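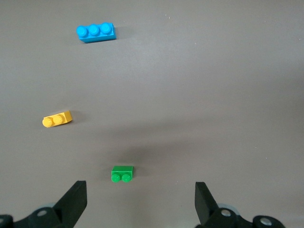
I'd been at Vastik for less than an hour when somebody put a controller in my hand and told me to go and fetch a brick. I'd imagined (I don't know why) that I'd spend the day watching clever people type. But most of what goes on in this converted dairy outside town is people picking things up, over and over, so that a machine can learn to do it from them. My job for the morning was toy bricks on a grey tabletop, a blue one, a yellow one and a green one, and I was to start with the green because it was sitting nearest the gap between the two black fingers. How hard could it be? I missed it four times!

Lucinda Wojcik, who runs the collection side, was very kind about this. She has watched a lot of beginners, and says we all do the same thing, which is come in too fast and then panic. What you're looking at while you drive is the view from the wrist of the arm, and it takes a while to believe it. My brain kept insisting the brick was further off than it was. Then on the fifth go the fingers closed, the brick came up, and I made a noise I'm glad wasn't being recorded.

Everything else was, of course. Each attempt is called an episode, and it's saved with the view from the wrist, the position of every joint and a short sentence saying what the person was trying to do. "Pick up the green brick." "Put the yellow brick next to the blue one." The sentence gets written before you start, so you can't change your mind halfway and pretend you meant it, which I'd have done given the chance.

The project is called Flillside, after a misspelling on the first grant form that they all became fond of. It's been going since May and the target is 500 good episodes for each task before the training people will even look at it. On the day I visited, the brick task stood at 277. Washington Tavares keeps the tally on a whiteboard by the kettle and rubs the number out with his sleeve, so the board has a permanent smear on it and so does he.

I asked him what makes an episode good, expecting something about smoothness or speed. He pulled a face. Smooth is nice, he said, but if every one of them is perfect the machine never sees what to do when a brick slips or gets nudged sideways. So they keep plenty of the wobbly ones, as long as the person gets there in the end. What they throw out are the muddled ones, where the sentence says blue and the driver goes for green, or where someone stops to scratch their nose with the arm hanging in mid-air for ages. He'd binned 24 that week and could tell me who was responsible for most of them.

Between goes you have to move the bricks, and this turned out to be the bit people argue about. Leave it to a human and we tidy. We put things in rows, in the middle, nice and square. Baltasar Villalba got so cross about it that he now has a little program that tells you where each brick should land and which way it should face, and you lay them out as instructed even when it looks daft. I found it oddly hard to put a brick down crooked on purpose.

The two steadiest drivers in the building are Nivaldo and Jussara Fagundes, brother and sister, who share the afternoon shift and don't speak much while they're at it. Jussara used to ice cakes for a living. She rests her elbow on the bench, breathes out and goes in slowly from above, and I could have watched her all day. Nivaldo is quicker and a bit rough, and I gather there's been some discussion over whose habits the machine is going to end up with. Lucinda wants both – she'd happily have ten more people with ten more ways of doing it.

They let me carry on until lunch. By then I'd done 11 that Washington was willing to keep, and I'd stopped thinking about my hands at all, until I reached for my sandwich and came at it very slowly from directly above. Jussara saw me do it and said the first week is the worst.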